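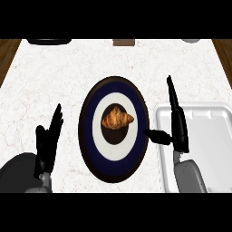
Recording a two-handed transfer task by remote control

Teaching Guide 5, Dudent Manipulation Programme, Prandville
Last revised 2018-12-08

This guide sets out how an operator should record demonstrations of a simple transfer task on the simulated two-arm station. It applies to the kitchen counter set, in which a croissant is moved between a plate and a tray. Operators who have not yet completed the introductory session should do so before following these instructions.

Before you begin

Log in to the Chettiar control desk and select the kitchen counter set from the task list. Wait until both arms have moved to their rest positions and the status line reads "ready". Put on both tracking gloves and fasten the wrist straps firmly. A loose strap allows the glove to turn on the hand, and the simulated wrist will drift as a result.

Calibrate each glove separately. Hold the hand flat, then close it into a fist, then touch the thumb to each finger in turn. The desk will accept or reject the calibration. If it is rejected twice, remove the glove, check the finger sleeves for twists and start again. Calibration must be repeated after every break and whenever a different operator takes over the desk.

Check the task card before each session. It states the direction of the transfer and which arm is to carry it out. Cards are issued in both directions, and recordings made in the wrong direction cannot be used under the other card's number.

Recording a demonstration

1. Press the left foot pedal to open a new recording. Keep both hands still until the tone has ended.

2. Move the working hand towards the croissant at a steady pace. Approach with the fingers already open. Opening them at the last moment tends to knock the item out of place.

3. Bring the fingers to either side of the croissant and pause briefly. Check the side view on the second screen, where the height of the fingertips is easier to judge than in the main view.

4. Close the fingers until the contact lights for the thumb and at least one finger are lit. Do not squeeze further. The croissant is modelled as a soft item and will slip out sideways if pressed too hard.

5. Lift clear of the rim before moving sideways. This applies to the plate and to the tray alike.

6. Lower the croissant until it is supported, then open the fingers fully and withdraw the hand upwards.

7. Press the right foot pedal to close the recording. 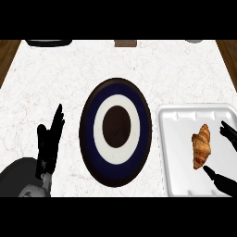 Right hand at the croissant in the tray. The left hand stays beside the plate.

The idle hand

The hand that is not carrying the item must remain in view and clear of the path of the other arm. Operators often let the idle hand sink or wander while concentrating on the working side. These small movements are recorded along with everything else, and a model trained on them will repeat them. Rest the forearm on the padded bar of the desk and keep the fingers relaxed and open.

Do not use the idle hand to steady the plate or to push the croissant into position, unless the task card expressly calls for both hands.

Mistakes and retries

A single failed grasp may be kept if the operator opens the fingers, backs away and tries again smoothly. Such recordings are useful and should be marked "recovered" in the notes field. A recording should be discarded in any of the following cases:

The croissant leaves the counter.
The two arms touch each other.
The tracking light turns amber at any point.
The operator pauses for more than 11 seconds.

To discard, hold down both pedals until the counter set resets. Discarded recordings are kept for 7 days and are then deleted. Requests to restore one should be sent to the data desk within that period.

Checking and submitting your work

At the end of the session, play back every recording at normal speed. Look in particular at the moment of closing and the moment of release. If the croissant jumps or passes through the fingers, the physics step has failed and the recording must be discarded even if the transfer was completed.

Enter the task card number, the arm used and any remarks, then select "Submit to Horance". The Horance store runs its own checks overnight and returns a list of accepted recordings the following morning. The present collection for this set, opened in April, holds 226 accepted demonstrations. Further cards will be issued with the plate and tray in changed positions, and operators should read each new card in full, including where the layout looks familiar.

Gloves are to be wiped down and returned to the charging rack after use. Faults with the pedals or gloves should be entered in the equipment log at the control desk before the next operator logs in.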